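Reading time: 3 min

Sunday, January 23, 2022

Bavivton student robotics club, Trnka team notebook. Produce day, second round.

Left off Thursday with the list of what the Lurnum rules call "soft and round goods," a phrase that sounds like a customs form. The task is still the same: pick up an item of food, put it in a tray, leave it in a state somebody would eat. 100 points for a full set, and a bruise costs 5. We had 87 in the August round and were very proud of it until we saw what the others had.

Decided today to stop arguing about the policy and collect more demonstrations by hand. The arguing was going well, too. We had got as far as disagreeing about what a tomato is for.

Target for the afternoon was 60 clean picks. A clean pick means jaws open on approach, one closing motion, item off the table, item in the tray, jaws open again. If you close twice it goes in the other folder. If you chase the thing across the table it goes in the other folder and you have to write down why, which is how the other folder became our best-documented work.

Tomatoes are the hard one. They sit still until the pad touches them, and after that they have opinions. Two side by side is worse, as the near one gets nudged into the far one and then you're picking up a different problem from the one you started with. Agreed procedure: come down over the nearer one, jaws wide, and don't start closing until both pads are past the widest part. Slow is fine. Slow has always been fine, the rules don't have a clock until the final, but everyone speeds up after the tenth pick like there's a bus to catch.

The plastic tablecloth stays. It's slippery, it shines in the window light, and it has oranges and apples printed all over it, so the detector gets a fair chance to make a fool of itself. Last time it was very sure about a printed orange. Better it learns that here than at Lurnum, in front of other people's parents.

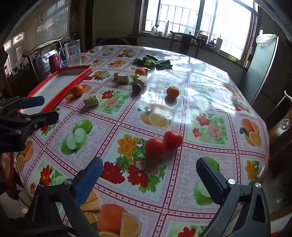
Pisum asked whether we were keeping the left-hand and right-hand picks apart or throwing them all in one pile, and said their team had mixed them in the summer and spent two weeks finding out why the arm always came in from the wrong side. Also that they would swap us some of their egg recordings for our mandarins, if we ever labeled them.

Fair question. We were throwing them in one pile. From now on the hand goes in the label, after the item and before the take number. Somebody has to go back and do the old ones. I have written "somebody" here knowing perfectly well whose handwriting this is.

On the swap - yes, but only after the relabel. And I want to see the eggs first.

Things to sort before the next session:

Check the screws on both grippers before starting, not after. Wipe the pads between items. Tomato skin is slick enough without help.

Leafy greens: the rules say "bunch." Ask Lurnum what a bunch is. If one leaf stays on the table, is that a drop or a garnish?

Two people recording at the same table works if they agree who has which end. Agree out loud. Nodding doesn't count.

Retrain tonight on the mandarins only and leave it running. Tomatoes wait for the labels.

Recent entries
Trnka notebook: pads, and what we stuck them on with
Trnka notebook: the August round, with excuses
Reading the Lurnum rules so you don't have to
Pisum and Bavivton joint practice: who brings what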